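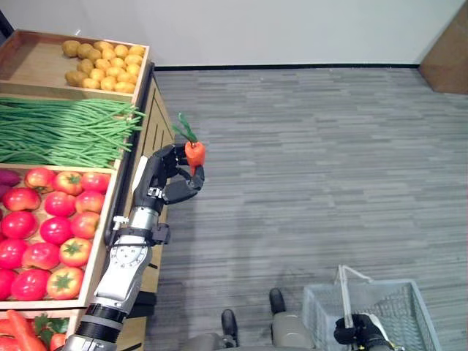
Page last changed: 14 February 2022

List: brarkwood-growers
Subject: Re: Storage losses in second early potatoes

On the storage thread, the grower at Wuden wrote:

> We lifted 541 kg of second earlies in September and put the lot in
> the north shed in paper sacks. By the time we graded them a fair
> share had sprouted or gone soft. The Sterkon logger on the wall
> never showed anything above 9 degrees. Is the logger wrong, or is
> it the variety? Also, is it worth fitting a fan?

The logger is probably right, but it is measuring the wall. Air at head height beside an outside wall tells you little about the middle of a stack of full sacks. Tubers give off heat as they respire, and paper sacks stacked tightly hold it in. Push a probe into the centre of the stack and leave it overnight before taking a reading. In our store the gap between wall and stack was 4 degrees in the first month and fell to 2 later on.

Variety matters as well. Second earlies have a short dormancy and most will start to sprout well before a maincrop kept under the same conditions. Skin set is the other thing to check. If the tops were cut less than a fortnight before lifting, the skins will rub off under the thumb and the tubers lose water quickly. Soft but otherwise sound potatoes usually mean water loss. Soft with a smell means rot, and those sacks need to come out straight away.

For curing we hold the crop at 12 to 15 degrees for ten days in the dark, with the sacks open, and then bring it down by half a degree a day. Below 4 degrees the starch turns to sugar and the potatoes brown badly when fried. Small grades for boiling are less of a worry in that respect, though they dry out sooner.

On the fan: yes, if you can raise the stack off the floor. Air blown over the top of sacks standing on concrete does very little. We use slatted pallets with a hand's width between rows and run the fan at night on a timer. The Bondarchuk sheet on small stores gives duct sizes for loads of 2000 and 3000 kg, and the lower table can be scaled down for yours.

Could you post the lifting date, the date the tops came off, and one probe reading from the centre of the stack? The wall figures can be left out.

--
To leave the list, send a blank message with "unsubscribe" as the subject.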